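Color Night at the Urndale Sewing Room

What a turnout on Tuesday! We had so many people around the cutting tables that Eskil Haugen had to drag in the bench from the hallway, and the Viklund remnant bins were picked nearly clean by eight (if you missed the corduroy, I'm sorry, it went fast). We now have 200 pieces left to sort, mostly cottons, plus two big rolls that still need a home. Bring your scissors and a bag!

Next month is all about bold color, and I can't wait. Table covers, cushion fronts, a bench throw, whatever you've been too shy to try in anything louder than beige.
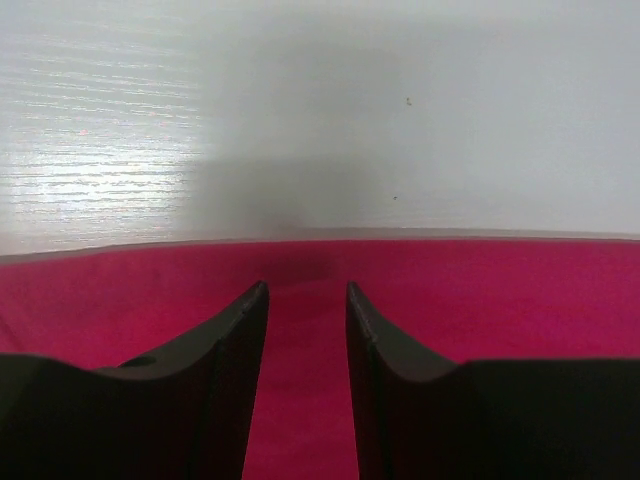 Bright fabric does wonderful things for a plain room, and you don't need much of it. Look at that raspberry pink against the pale wall! I'd leave everything else quiet and let a color like that do the work, maybe with one cream cushion and nothing patterned. Swatches are in the blue folder by the door, so take a few home and try them in daylight.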